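Search this book Enter keywords Go
Print this page E-mail this page

Chapter 6
Small Moves, Large Games: An Introduction to the Endgame

Most of the players who come to my evening class at the Mekevach Go Club have the same story to tell me in their first week, and I never tire of hearing it because it used to be mine. They were ahead. The big fight in the center had gone their way, the other fellow had been sighing and rubbing his neck for half an hour, and then the two of them filled in the borders, one little move after another, and when the stones were rearranged for the score the game was lost by a point or two. Where did it go? Well, it went along the first and second lines, in those quiet moves that both players make quickly and a bit sleepily, thinking the real game is over.

In the last chapter we followed a game between Leanne Furnival and Ruan Motaung up to the moment when the last weak group was safe. You may remember that I asked you to leave the position set up on your board. If a cat or a child has been at it since then, the diagram is repeated on page 73, and I'd encourage you to lay it out again with real stones — the endgame is much easier to feel with the fingers than to see on paper.

We begin with a pair of Japanese words that you have met already in passing. A move is sente when the opponent has to answer it, so that you keep the turn and can play elsewhere afterward. A move is gote when no answer is needed and the turn passes across the board. In the opening these words are a matter of taste and argument, and strong players will happily disagree over them for an entire evening. In the endgame they become a good deal firmer, since you can usually work out what will happen if a move is ignored, and compare that loss with the biggest thing left anywhere else.

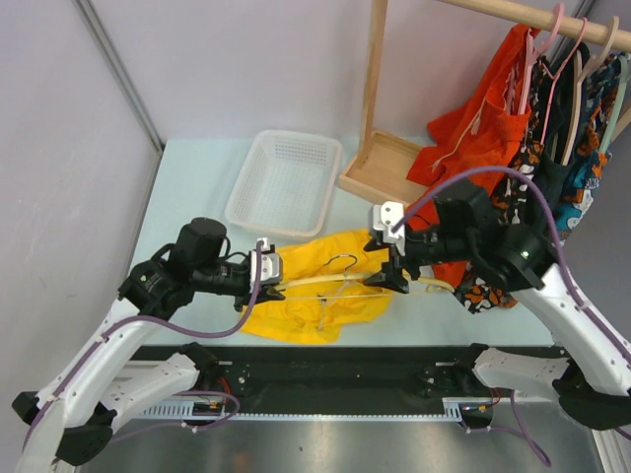 Figure 6.1. Two robot arms holding a clothes hanger above a yellow garment.

Suppose Black can push along the edge and threaten to capture three stones. White answers, the stones are saved, and Black has shaved a point off White's side at no cost in tempo. That is a sente move, and a nice one. Now suppose White gets there first and blocks. White has spent a turn on something that looks tiny, and yet it has taken away a privilege Black was counting on. We call this reverse sente, and in my experience it is the kind of move that beginners miss for longest. Jamila Jayawardena, who was kind enough to read these pages before they went to the printer, wrote "slow down here!" in the margin of my first draft, so I will slow down, and we'll spend the whole of the second section on it.

A word about arithmetic, which puts some readers off (it certainly put me off, and I used to skip these chapters in other people's books). You will need to add, subtract, and divide by two. Nothing worse than that is coming. When both players would end in gote, we take the difference between the two results, and we compare like with like. A gote move with a difference of four points is generally better than a gote move with a difference of three, and you should normally play it first. There are exceptions, most of them to do with who gets the last move of a certain size, and with kos, and we will leave both alone until you have had some practice.

The chapter has 5 sections:

6.1 Sente and gote on the edge
6.2 Reverse sente
6.3 The first-line hane, with and without the connection
6.4 The monkey jump and how to stop it
6.5 A whole board to finish, from the Plerkport autumn tournament

Please don't rush to the monkey jump. Everybody does, I know, it has such a good name, and it really is a pleasure the first time you slide one in under somebody's wall! But the answers in 6.4 lean on the reading you do in 6.3, and Gemma Bramwell's students, who tried the chapter in both orders, found it heavy going the wrong way around.

Before you start

Set up the Furnival–Motaung position with Black to play. Find every place where the border between the two colors is still open, and for each one decide whether Black's move there would be sente or gote. Write your answers down in pencil and keep them. You'll be asked to look at them again at the end of 6.2, and I expect you will want the eraser.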